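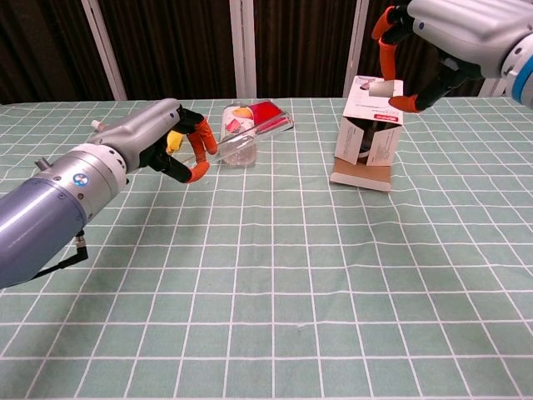
Ticket: Audio drops out on channels 5 and 6, "Stemora" installation
Opened by: Simin Yazdani
Assigned to: Ebbe Sjögren
Status: Closed
Priority: High

Simin Yazdani
The sound piece in the long gallery loses two of its speakers partway through the loop. Channels 5 and 6 go silent during the river recordings and come back when the loop restarts. The other speakers keep playing. Restarting the playback computer did not change anything. Liette Hawthorne is the artist and she noticed it first. She says the piece ran without trouble at Huvano in August with the same computer and the same audio interface.

Ebbe Sjögren
Please send the playback log and tell me which version of the session is loaded. Also, are 5 and 6 on the same amplifier?

Simin Yazdani
Log attached. The session is the one Liette brought on her drive, "stemora_final_b". Yes, 5 and 6 share an amplifier, the one on the lower shelf. The protect light is off when the sound is gone.

Ebbe Sjögren
The log shows no dropped buffers and the interface stays connected, so I am leaving the computer alone for now. Next test: swap the cables for 4 and 5 at the interface and run the loop again. If the silence moves to speaker 4, the fault is before the amplifier.

Kamran Jafarzadeh
Did the swap. Speaker 4 went quiet at the same point and speaker 5 kept playing. Speaker 6 went quiet as before. Cables are back where they were.

Ebbe Sjögren
Then the amplifier and speakers are fine. Can someone open the session and look at the files for outputs 5 and 6 at the point where they stop?

Kamran Jafarzadeh
The river files on those outputs show as offline. The session is looking for them in a folder called "Arumero transfers" on a drive that is not connected. The rest of the audio is in the session folder.

Liette Hawthorne
Those are the later river recordings. I replaced the old ones after Huvano and must have linked them from my studio drive. I can upload them tonight. They are 48k like everything else.

Ebbe Sjögren
Thanks. When they arrive, copy them into the session's audio folder, relink, and save under a new name. Keep "final_b" as it is.

Kamran Jafarzadeh
Files received and relinked. Saved as "stemora_final_c". One file came in at 44.1k and played sharp, so Liette sent it again. Ran the loop 3 times with the gallery closed. All channels played through each time.

Latrice Greenberg
Front desk needs to know if the sign on the gallery door can come down.

Simin Yazdani
Yes, please take it down.

Ebbe Sjögren
Closed 26 December 2020. Cause: missing media in session. A backup of "final_c" is on the Botha server.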